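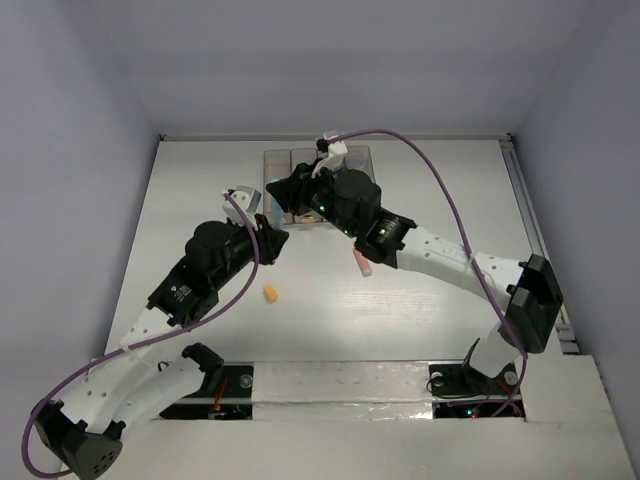

Week 8: Surfaces, or what "easy to clean" is worth

Every bench catalogue you open this term will tell you its white top is easy to clean. Read that claim slowly. Easy compared with what, cleaned with what, and by whom at five in the afternoon? A white top shows dirt well, and the brochures tend to treat showing dirt and shedding dirt as the same property. Look at the tabletop at the head of these notes: faint gloss, pale grey walls on three sides, and light scuff marks. Would a brochure photographer have left those scuffs in? I doubt it. There is also a long aluminium rail down the right edge, and edges and joins are where I want you to spend your time this week.

Terms we'll use

Soil: anything that comes off with a damp cloth and mild detergent.
Stain: anything that has gone into the surface.
Scuff: either material rubbed onto the surface or the surface itself rubbed away. The two can look identical until you try to wipe them. Don't write "scratched" in your report on the strength of a glance or a photo.
Sheen: how much light bounces straight back. High sheen makes a top look clean from the doorway and awful from a low angle with a lamp behind it.

The Skodia claim

The Skodia sheet in your reader says its white panel survived 608 wipes with no visible change. Ask what was on the cloth. Ask who was looking, and under what light. Hatsue Sekiguchi raised a good point in the tutorial, that a bench wiped twice a day gets through that many wipes in under a year, so the figure is less grand than it sounds. The Mavetti sheet gives no figure at all and uses the word "hygienic" in every paragraph. I wouldn't accept either as evidence in an assignment.

Rails and corners

A flat top in the middle of a room is a fair test of a finish. Put walls on it and you've made corners, and a cloth wrapped round a finger does a poor job of a corner. Add a rail and you've made a long join as well. Suppliers quote the finish of the panel and the finish of the metal. Have you ever seen one quote the gap?

Practical, before next class

Pick one pale work surface you can get at.
1. Look at it from standing height, then from bench height with a torch held low.
2. Wipe half with water only. Dry it. Look again.
3. Run a dry white tissue along one join and keep the tissue.
4. Write 165 words on what changed. "It looked cleaner" won't get you a mark.

Elba Núñez has the spare torches. Reading is pages 56 onward, and skip the boxed section on colour psychology, which cites nothing.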